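Preschool Lead Teacher, Ojeda Early Learning Center
Brirkgate site, full time, school year plus summer session 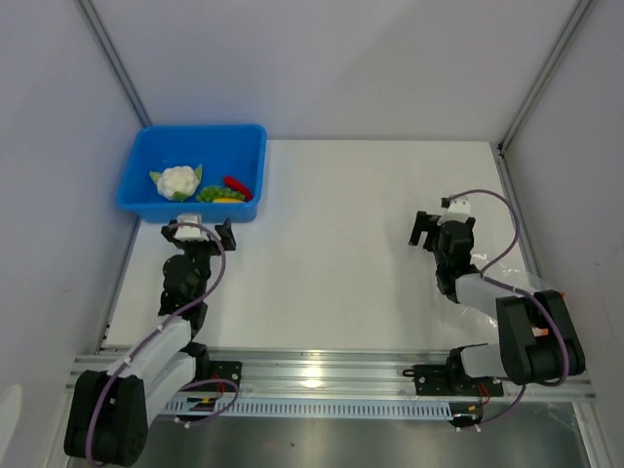
Ojeda Early Learning Center is hiring a lead teacher for the three- and four-year-old room at our Brirkgate site. The position opens in August, ahead of the fall term. The room is licensed for 16 children and staffed by 2 adults at all times, a lead and an assistant. The current lead is moving to our Culluldale site to open an infant room there, and she will overlap with the new hire during the first week.

About the center

We run two sites, Brirkgate and Culluldale. Brirkgate is the older one. It has three classrooms, a shared kitchen, a fenced yard with a covered section, and a small indoor gym that we use when it rains. Families come mostly from the surrounding blocks and from the hospital across the bridge, so a good number of parents work shifts and drop-off is spread out over the morning. Our schedule is play-based with short group times. We don't use worksheets with this age group.

What the job involves

Planning and leading the day for the three- and four-year-old room, including circle time, outdoor time, small groups and rest.
Setting up the play areas and changing them every few weeks. The pretend kitchen and store get the most use and need the most upkeep.
Writing short observations on each child and keeping them current in Uvia, the record system we use for attendance, notes and messages home.
Holding family conferences in the fall and spring.
Directing the work of the assistant teacher and sharing planning time with her.
Serving breakfast, lunch and snack family style and sitting with the children while they eat.
Helping children with toileting. Many three-year-olds start with us before they are fully trained.
Following our allergy and medication procedures. We have children with nut, egg and dairy allergies in the building this year.
Attending the staff meeting, held one evening a month, paid.

You would not be expected to drive the van or cover the front desk.

What we are looking for

An associate degree or higher in early childhood education, child development or a related field. We will also consider a child development credential with solid classroom experience.
At least 2 years of paid work with children under six in a licensed program.
Current infant and child CPR and first aid, or willingness to complete the class before your start date. We pay for the class.
Ability to pass a background check and provide a health form and immunization records.
Ability to lift a child, sit on the floor and get back up many times a day, and be outdoors in hot and cold weather.
Clear written English for notes to families. A second language is useful. Spanish, Bulgarian and Arabic are the ones we hear most at pickup.

Experience with children who have speech delays would help, but we don't require it. A speech therapist visits the room on Tuesdays and can show you what she is working on with each child.

Hours and pay

The shift runs from 7:45 a.m. to 4:15 p.m., Monday through Friday, with a 30-minute unpaid lunch and one paid hour of planning during rest time. Pay is hourly and set by a scale based on education and years in the field. The scale is posted in the staff room, and we will send you a copy before your interview so you know where you would fall on it.

Benefits for full-time staff include health insurance after the first full month, paid sick time, paid holidays, the week off between Christmas and New Year's, and half-price tuition for your own child if we have a space. We can't promise a space in the infant room, where the wait list is long.

How to apply

Send a resume and a short cover letter to Mimoza Georgiev, Site Director. Please put "Brirkgate lead teacher" on the first line of the letter so it doesn't get mixed in with the Culluldale applications. Include names and phone numbers for two references, at least one of whom has seen you work in a classroom. We call references only after an interview.

You can mail your application or drop it off at 248 Orchard Street, side entrance, between 9 and 3. The front door stays locked during the day. Ring the bell and wait, as the office is at the other end of the hall.

Interviews are in two parts. The first is a half-hour conversation with the site director and one teacher. The second is a paid morning visit, during which you read a book to a small group and spend free play in the room. Bring shoes you can wear outside.

Posted 06/06/2024. We will read applications as they come in and keep the posting up until the job is filled. Substitutes interested in occasional days at either site may use the same address and should list the days they are available.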